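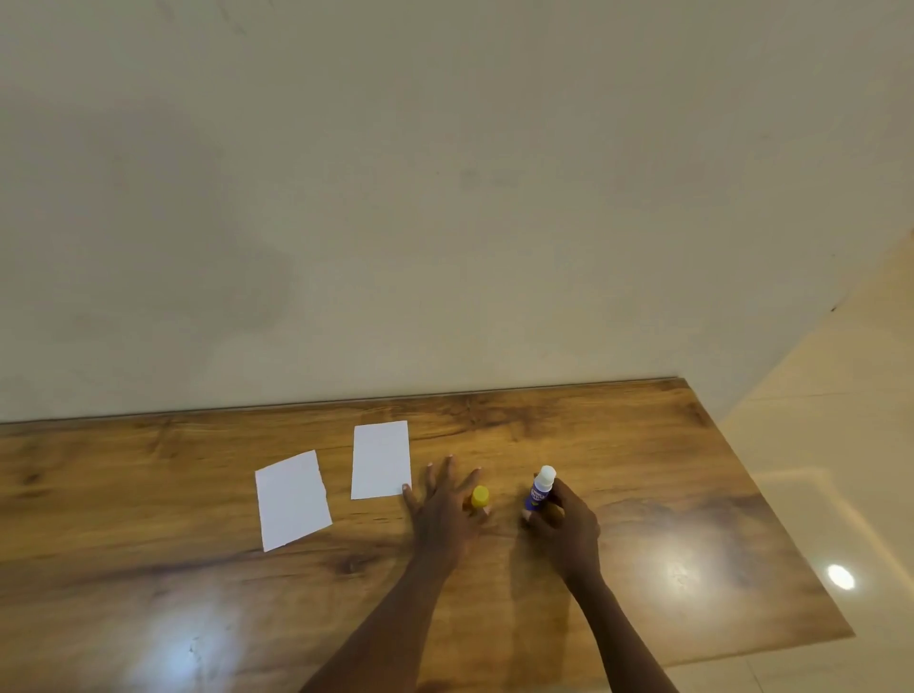
Samstag, kurz nach dem Frühstück

Endlich wieder ein Wochenende ohne Termine, und weil ich mir schon seit Wochen vorgenommen hatte, die kleinen Hefte für Amirhossein fertig zu machen, habe ich mich mit dem Kaffee an den langen Tisch gesetzt und einfach angefangen. Ich mag diesen Tisch ja sehr, mit seiner honigbraunen Maserung und den vielen Astknoten, auch wenn die Wand dahinter langsam einen Anstrich vertragen könnte. (Das schreibe ich jetzt wohl jeden Monat.) Acht Heftchen sollen es werden, jedes mit einer Geschichte aus der Familie Kordestani, so wie er sie mir im Juli am Telefon erzählt hat, und wer ihn kennt, weiß, dass er nie bei einer Geschichte bleibt!

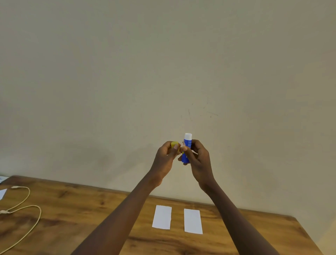
Lesezeit: 2 Minuten

Mit dem Klebestift bin ich erst gar nicht zurechtgekommen. Ich nehme immer zu viel, das war schon in der Grundschule so, und dann wellt sich das Papier und ich ärgere mich den halben Vormittag. Also habe ich erst an zwei Reststücken geübt, ganz dünn am Rand entlang, und danach lief es besser. Das Schneiden hätte ich mir mit Lineal sicher leichter gemacht, aber ein bisschen schief darf es bei mir ruhig sein. Nebenbei lief das Radio, und ich habe an Mama gedacht, die aus jedem Briefumschlag noch einen Einkaufszettel gemacht hat.

Am liebsten ist mir ja das Falten. Kante auf Kante, mit der flachen Hand festhalten, einmal langsam drüberstreichen, und wenn die Lagen doch ein wenig verrutschen, dann ist das eben so.

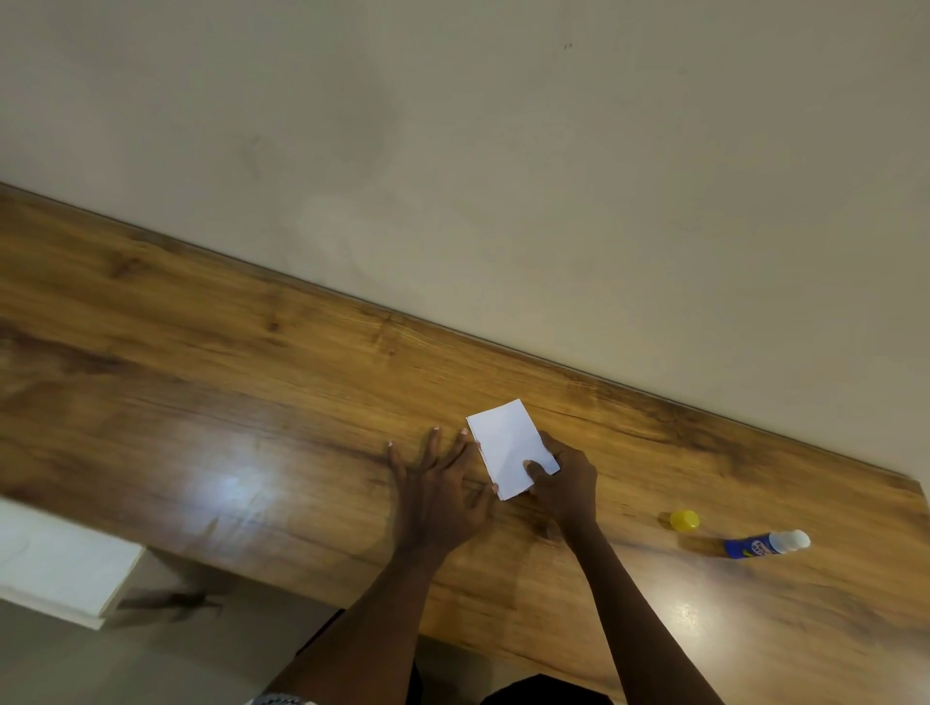
Einmal gefaltet, kaum größer als eine Spielkarte.

Bis zum Mittag hatte ich zwei Hefte beisammen, mehr nicht, aber ich war ganz zufrieden und habe mir ein Butterbrot gemacht. Amirhossein rufe ich morgen an, ich muss ihn noch fragen, wie man den Namen seiner Großtante schreibt. Und neuen Kleber brauche ich auch bald.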